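Ticket 157
Product: Nimri talks tracker (subscriber edition)
Subject: Plivside round marked "Agreement reached" when no agreement was reached
Opened by: Eskil Sandberg
Opened: Nov 11, 2021
Status: Open, partly fixed

What I reported

The tracker page for the border and sanctions talks turned green overnight. The status line reads "Agreement reached" and the summary under it says the two governments have "settled the terms of sanctions relief." I have read the joint statement from Plivside twice, in both languages. The delegations agreed to meet again in Uselberg. They agreed on the order of topics. On sanctions relief the statement says only that both sides "took note of proposals," a phrase diplomats have been using to say nothing for as long as I have covered them.

The alert went to everyone on the foreign affairs list. Our newsletter picks up your status line automatically, so we told our readers there was a deal. We have run a correction.

First reply from support

Support asked me to clear my browser cache and log in again. I did it, mostly so it could be crossed off. The page was still green. I also checked from a colleague's account and from a phone that had never opened the site. Green on both. A cache on my laptop didn't send that email.

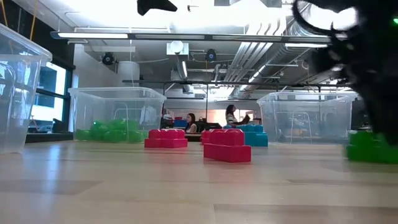
Second reply from support

I was told the status comes from "multiple verified sources." I asked which ones. Two days later I got the list, and every item on it goes back to the same wire summary from Noro, which was corrected within the hour. The tracker took the first version and ignored the correction. Calling that multiple sources is generous.

Support's position was that the word "agreed" in an official statement is a strong signal. It may be, if you don't read what comes after it. Governments agree to disagree, agree on dates, agree on who sits where. I sent over the October statement from the same talks, where "agreed" appears in nearly every paragraph and the parties walked away without so much as a shared press conference.

What we tried

Turned off automatic status in our account settings. The setting saved, then went back to "on" after the next update. Reported as a separate fault, and I'd still like a ticket number for it.

Switched our feed from summary to full text. This worked. The full text carries the correction from Noro. The status line above it was still wrong, so readers would have seen a green banner over a paragraph contradicting it.

Asked for a manual override. Support changed the status by hand to "Talks continuing." It held through the next update, and then the one after that put it back. A second override was applied with a lock. It has held so far.

Asked for a correction to be sent to the same list that got the alert. Declined at first on the grounds that the page itself had been fixed. People who read an alert in the morning don't go back in the afternoon to see if it was true. After some back and forth a correction went out, under the subject line "Status update," with the word "correction" nowhere in it.

Proposed fix

Support says version 4 of the tracker will not move a round to "Agreement reached" until an editor has approved the change. I would like to believe it. The release notes for version 3 promised "human review at every stage," and I can't find a human who reviewed this one.

I have asked for the approving editor's initials and a link to the original statement to appear next to every status change. Support has passed this on as a feature request.

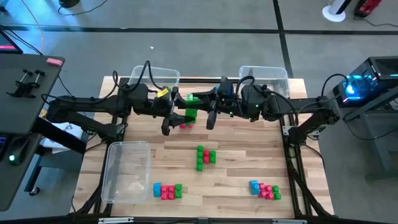 Can I trust the green status on older rounds?

Treat it as unconfirmed until you've read the joint statement for that round. The override covers only the Plivside page, and the older entries were set by the same automatic rule. Support says they are being rechecked, but hasn't given a date or said who is doing it.

Still open

The account setting that turns itself back on.

Page 7 of the archive, where the Plivside round is still listed under "Concluded." The lock doesn't reach the archive.

The wording of the correction. I've asked for a second one that says plainly that the first alert was wrong. Support replied that this could confuse subscribers.

Please don't close this ticket automatically after 11 days without a reply. I'll answer when there is something to answer.

E. Sandberg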